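Plulen dexterous hand cell – pre-session safety inspection with comments

Site: Tukus building, demonstration floor
Study: teleoperated and learned picking from a divided tray
Inspected by: Florencio Urquijo
Reviewed by: Meirion Humphreys
Date: 12th December
Session type: shared autonomy, operator seated at the desk
Result: conditional pass, two items open

Ratings used on this sheet: OK, OK with comment, Fix before next session, Not applicable.

Section A. Area and access

A1. Barrier line in place on all open sides.
OK with comment. The line was complete at the start of the inspection. One post on the visitor side had been set closer to the cell than the floor plan allows, so I moved it out and checked the distance again with the arm stretched to its furthest programmed point. Please put posts back on their marks after the cleaners have been through.

A2. Walkway clear on the operator's side.
OK.

A3. Floor outlet lids seated and not a trip hazard.
OK. The label on the lid is still readable.

A4. Notice at the entry point says when the arm is live.
OK with comment. The sign still has the November session times on it. The warning itself is correct. New sheet to be printed.

A5. Visitors briefed and standing outside the line.
Not applicable, no visitors booked.

Section B. Arm and hand

B1. Arm mounting bolts at the torque in the manual.
OK. Paint marks line up on every bolt.

B2. Covers on the wrist and forearm secure, nothing loose that can catch.
OK with comment. Check the plastic around the hand at each break and re-tape it if it has crept towards the fingers. If it reaches the fingertips, stop and redo it before the next trial.

B3. Finger joints move freely through full range with power off.
OK. The index finger was slightly stiff at the last knuckle but within what the Mao service sheet allows. Recorded so we can see if it gets worse.

B4. Emergency stop tested from the operator's seat.
OK. Tested with the arm moving at session speed. It stopped and held, and did not restart when the button was released, only after the reset at the controller.

B5. Second emergency stop tested from outside the line.
OK with comment. Works, but the button was hanging on the back of a post where the second person would have to look for it. Moved to the top of the post.

B6. Speed limit loaded and confirmed on the controller screen.
OK. Reduced speed is the default whenever the operator is inside reach. The limit sits in the controller and not in the policy, and the policy can't raise it.

B7. Force limit tested with the hand gauge.
Fix before next session. The limit itself tripped correctly. The gauge is past its calibration date, so I can't sign the reading. Borrow the Proson gauge until ours comes back.

Section C. Desk, tray and cables

C1. Tray fixed to the desk and square to the arm base.
OK. The tray had to be realigned after the last change of layout. Pushed by hand from each side, it did not shift.

C2. Items for picking undamaged and within the weight limit.
OK with comment. Snack packets wear out quickly. Once the seal starts to go, the fingers leave a crease that later trials tend to grab, and the success rate goes up for the wrong reason. Swap packets at the start of every block and write the swap in the log.

C3. Cables out of the arm's path and off the front edge of the desk.
Fix before next session. Power leads are allowed to cross the desk only behind the laptop, and drops to the floor are to go down the back leg in the clip. If the operator needs more length, get a longer lead. Meirion has asked that this be checked again with the laptop in its actual working position and not where the plan says it goes.

C4. Laptop position leaves the operator a clear view of the hand.
OK. Checked from the seat with the lid at working angle.

C5. No food or drink on the working part of the desk.
OK. Water stays beside the desk, below the level of the top.

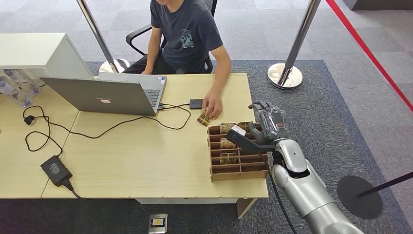 C6. Operator's chair can be pushed straight back without meeting anything.
OK with comment. It can, but only if the chair starts square to the desk. Operators who turn side-on to use the keyboard should straighten up before they call the arm live.

Section D. Operator and procedure

D1. Operator has completed the induction and signed this year's form.
OK.

D2. Second person present and holding no other job.
OK with comment. The second person was also writing the trial log during the dry run. This isn't allowed while the arm is live. Either the log is filled in between trials or a third person does it.

D3. Hands rule understood: no hand over the tray unless the arm is in hold.
OK with comment. Operators know the rule, but the placing step in this study asks for a packet to be put down in front of the tray by hand, and reaching a little further than that is easy. The spoken call is "hold", then the reply "holding", then the hand goes in. I asked for this to be practised for 15 minutes with the power off before the first block.

D4. Handover between operator control and policy control is announced.
OK. The tone sounds on both changes and can be heard from outside the line.

Section E. Notes on the method that affect safety

The study compares two ways of choosing the next cell. In the first, the operator picks the cell and the policy does the approach and the grasp. In the second, the policy picks both. The data set for training has 2,271 grasps, all recorded on this tray with the dividers fitted. The policy has not been trained without dividers, so any session with a different tray counts as a new set-up and needs a new sheet.

Of the failed grasps in the last block, most were at cells against the back wall, where the fingers come down on the divider before they reach the packet. The force limit catches this and the arm backs off. It is a nuisance for the results but not a hazard so far. What I don't want is somebody reaching in to straighten a packet after a failed grasp while the policy is lining up its next try. There is a pause of 2 seconds after each failure, and that isn't long enough to count as a hold. Treat it as live.

The first 78 trials of the new block were run with the approach height raised. Divider contacts dropped, and the time per grasp went up slightly. Meirion is happy to keep the higher approach for the rest of the study – it will need to be stated in the write-up because the earlier block used the lower one.

Open items

B7, force gauge. Owner: Florencio Urquijo.
C3, cable routing and recheck with laptop in working position. Owner: Meirion Humphreys.

No live session until both are signed. Dry runs with the arm in hold may go ahead.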